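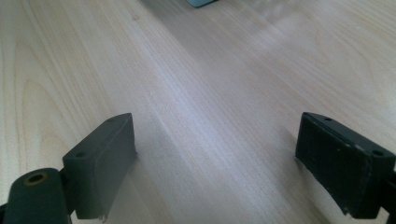 Fodura withdraws sock-sorting recordings after jaw-width fault

November 13, 2025

Fodura has withdrawn 2000 recorded demonstrations from its textile handling library and told users to stop running any controller trained on them. The recordings contain a slowly growing error in jaw width, traced to slip in the linkage of the company's hand-held grippers. An arm trained on the affected data can close further than it should on a thin item and hold it with more force than the task needs.

The notice follows a stoppage at the Maltusano laundry, where an arm on the small-items line closed on a sock, failed to release it and carried it into the side of a basket. The arm tripped on overload. No one was inside the guarded area and no injury was reported. The basket split along one wall and a finger on the arm was bent at its mounting.

Maltusano had been running the line since May. The plant's log shows two shorter stops in the week before, both cleared by the operator as ordinary mispicks. The second of these is now thought to have had the same cause, though the force record for that shift was overwritten before anyone asked for it.

What the recordings are for

Fodura's controllers are trained on demonstrations made by people. An operator sits or stands at a table with a gripper in each hand and moves clothing about: a sock into a basket, a cloth out of it, one item lifted clear of another. The position of each gripper and the opening of its jaws are logged together with the camera view. The arm later learns to reproduce both the path and the opening.

Position was sound throughout. The fault concerns only the opening. The hand-held units do not measure the gap between the fingers directly. They measure rotation at a shaft further back in the body and convert it by a fixed table. If the shaft and the linkage move together the figure is good. If one slips on the other, the logged width moves away from the true width, and nothing in the recording software compares the two.

On the affected units a clamp screw holding the linkage to the shaft had worked loose. The slip was always in the same direction, as the operator's squeeze loads the joint harder than the return spring does. Each firm squeeze moved it by an amount too small to feel. Over a long session the logged width fell steadily below the real one, so that fingers standing well open were recorded as partly closed, and fingers resting on a folded cloth were recorded as nearly touching.

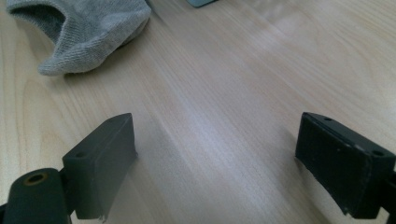 A hand-held gripper with its fingers open over the recording table, a grey sock to the left.

The operators had no reason to notice. They worked by eye and by feel, and the sock went where they put it. The error became a physical one only when the data reached a powered arm, which has no eye for what a sensible squeeze looks like and drives towards the width it has been taught.

Force limit did not act

Maltusano's arm had a force limit, set at 60 newtons, and the limit was working when it was checked afterwards. It did not act in time for two reasons, according to the report prepared for both companies by the engineering office Þrastardóttir.

The first is that the limit was read from motor current and averaged over a window long enough to ignore the jolt of first contact. A sock gives way slowly under the fingers. The current rose in a gentle slope and the average lagged behind it, so the fingers had reached their commanded width before the limit was crossed.

The second is that release was also commanded by width. The controller opened the jaws to the width it had learned for letting go of a sock, and that width was too small by the same error. The knit stayed pinched at the finger edges. The controller took the item to be gone, marked the pick complete and started the return move with the sock still attached.

Þrastardóttir describes the second point as the more serious of the two. An over-tight grip on a sock damages the sock. A release that is assumed and never checked leaves the arm moving with a load it does not know about, and at the laundry the load had hooked on a basket. The report notes that a check for a held item was available in the controller and had been switched off during commissioning after it gave false alarms on dark fabric.

How the drift was found

Suspicion fell at first on the arm's own fingers. These were removed, measured and found correct apart from the bent mounting. Attention then moved to the training data, and the logged widths were plotted in the order in which the sessions were made. The closed position, which ought to read the same every time, moved down the plot in a sawtooth, falling through each session and jumping back wherever a unit had been taken apart and rebuilt.

A bench test reproduced it. A unit with the clamp screw tightened to the drawing held its reading through 800 full squeezes. A unit with the screw left finger-tight began to drift almost at once. The test was carried out with the cable fitted and again with it removed, to rule out any pull on the body, and the result was the same.

The drawing calls for thread locker on the screw. The assembly sheet used on the bench does not mention it. Fodura confirmed that the line was dropped when the sheet was revised and that units built from the revised sheet should be treated as suspect whether or not they show drift. 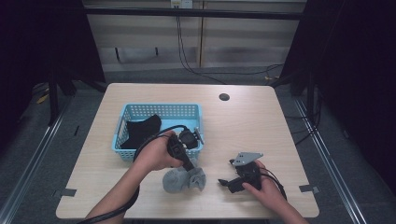

Two-handed sessions are the worst affected. The operator tends to steady the cloth with one gripper and do the work with the other, so that one unit is squeezed many more times than its partner. In the withdrawn set the two hands disagree with each other by the end of a session, and a controller trained on them learns to treat left and right differently when handling the same kind of item.

Wear on the fingers was considered as a contributing cause and set aside. Finger edges pick up scuffs in use and are changed when the gripping face no longer sits flat. The report found that worn edges shift the point of contact slightly but do not alter the reading at the shaft. It recommends that fingers be inspected at the same time as the clamp screw, as a matter of convenience.

What users are asked to do

Fodura's notice covers 11 sites. It asks each of them to take the following steps before restarting.

Stop any controller built from the withdrawn recordings and go back to the previous release.

Switch on the held-item check and leave it on. Where it gives false alarms on dark fabric, slow the return move until a revised check is supplied.

Shorten the averaging window on the force limit to the value given in the notice, and repeat the contact test with a soft item as well as the hard block supplied with the arm.

Check the clamp screw on every hand-held unit in use, apply thread locker, and mark the screw head and the body with a paint line so that movement can be seen without tools.

Close the jaws fully and log the reading at the start and end of each recording session. A session in which the two readings differ by more than the stated tolerance is to be kept apart and not used for training.

The last of these was already in the operator's guide as good practice. It was not enforced by the software, and the session files examined show that it was done on the first day of most campaigns and seldom after that. The next version of the recorder will refuse to open a session without a closed-jaw reading and will hold the files back if the closing one is missing.

Sites that have made recordings of their own are asked to run the plotting script issued with the notice. Fodura says that many of those recordings can be corrected, provided that the jaws were fully closed at some point early and late in the session, which gives two fixed points to work between. Recordings of thick items only, in which the jaws never came together, cannot be corrected this way and should be discarded.

Controllers for rigid goods are outside the notice. They were trained on an earlier build of the hand-held unit in which the linkage is pinned to the shaft. The pin was replaced by a clamp to make adjustment easier, and Fodura is now considering whether to bring it back — the change would mean a new shaft, and existing units could not be converted on site.

Forska, which supplies the guarding and the safety relay at Maltusano, said that both had performed as specified. It has asked for the event to be added to the risk assessment for similar lines, with particular attention to baskets standing loose inside the working area. The basket at the laundry was not fixed down. Had it been, the overload trip would have acted sooner, and the load on the finger mounting would also have been higher, so the advice on fixing has been left open until the mounting has been tested.

The small-items line at Maltusano is running on the previous release at reduced speed. Replacement recordings are being made with pinned units, starting with socks and small cloths, and will be issued once the closed-jaw readings have been reviewed by Þrastardóttir.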